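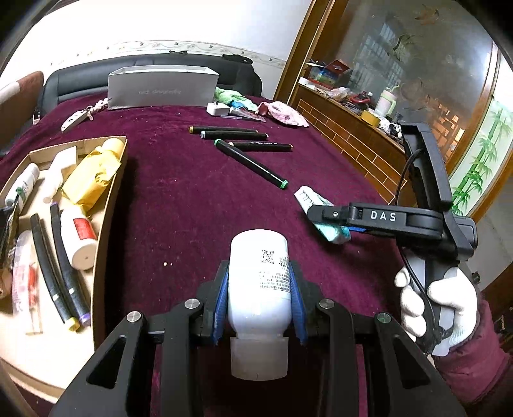 A white plastic bottle, held cap down, and a tube of toothpaste.

Why Thick Liquids Pour Slowly

Turn a glass of water over and it is empty in about a second. Turn a bottle of shampoo over and you may wait a long time before the first drop comes out. Both are liquids. The difference between them is called viscosity (say it: vis-KOSS-i-tee).

What viscosity means

Viscosity is a measure of how much a liquid resists flowing. A liquid with low viscosity, such as water, flows easily. A liquid with high viscosity, such as honey, flows slowly.

Every liquid is made of tiny particles called molecules. When a liquid flows, its molecules have to slide past each other. Water molecules are small and slide past each other quickly. Honey contains a lot of sugar dissolved in very little water. The sugar molecules are bigger, and they pull on the water and on each other, so the sliding takes longer.

Temperature changes it

Warm honey runs off a spoon faster than cold honey. Heat makes the molecules move faster, and they break away from their neighbors more easily. Cooking oil does the same thing. Motor oil has to work on a freezing morning in February and also inside a hot engine, so oil makers test it at both low and high temperatures.

Liquids that change when you push them

Some materials do not have one fixed viscosity. Toothpaste is one of them. If you take the cap off a tube and hold it upside down, the paste usually stays where it is. When you squeeze, it flows out. Once it is on the brush it holds its shape again. Scientists say that toothpaste has a yield stress – a certain amount of push that is needed before it will flow at all.

Ketchup is similar. Shaking the bottle makes the ketchup thinner for a short while. This is called shear thinning.

Cornstarch mixed with a little water does the opposite. Stir it slowly and it flows. Hit it and it feels solid. This is shear thickening.

Why bottles are stored cap down

Gravity pulls a liquid toward the lowest point of its container. In a bottle that stands on its base, a thick liquid collects at the bottom, far from the opening. If the bottle is turned over, the liquid creeps down to the cap. Some of it always stays behind as a thin layer on the walls.

Try it: the marble race

You need three tall clear glasses of the same size, three marbles, a stopwatch, water, cooking oil and dish soap.

1. Fill each glass to the same height with a different liquid.
2. Hold a marble just above the surface of the first liquid.
3. Let go and start the stopwatch.
4. Stop it when the marble touches the bottom, and write down the time.
5. Repeat with the other two glasses.

The longer the marble takes, the higher the viscosity. Water may be too fast to time by hand – filming it and playing the video back slowly can help.

Words to know

Molecule: a very small particle made of atoms joined together.
Viscosity: how strongly a liquid resists flowing.
Yield stress: the push needed to make some materials start to flow.

Text by Ji-hoon Wang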